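Saving a deposit while renting – where do people park the money?

Posted by Meesuk

We've got $3227 put aside for a house deposit and it's sitting in the same account as the grocery money, where it's slowly becoming groceries. Rent goes out every second Friday. Is a separate account worth the bother, or is that just more passwords?

3 replies

Zornex

Yes, worth it. Open one with no card attached and send money there on payday, before you've had a chance to look at it. My order of attack:

1. Work out what you spend on snacks and takeaway. Ours was $111 a fortnight, a figure I still don't like saying aloud.

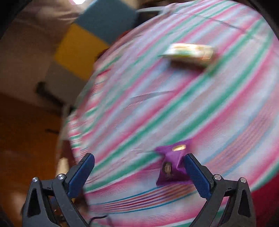
2. Set up an automatic transfer for half of that. You'll grumble for a month and then forget.

3. Put tax refunds straight in. Mine lands in September and used to be gone by the long weekend.

Check the bonus interest rules too. Some accounts drop the rate if you take out a single dollar.

Olar

just buy less stuff

Irano

Agree with Zornex, except I'd start with $25 a week. I went in hard, ran out by Wednesday and spent the year transferring it all back – good exercise for the thumbs, no use at the bank.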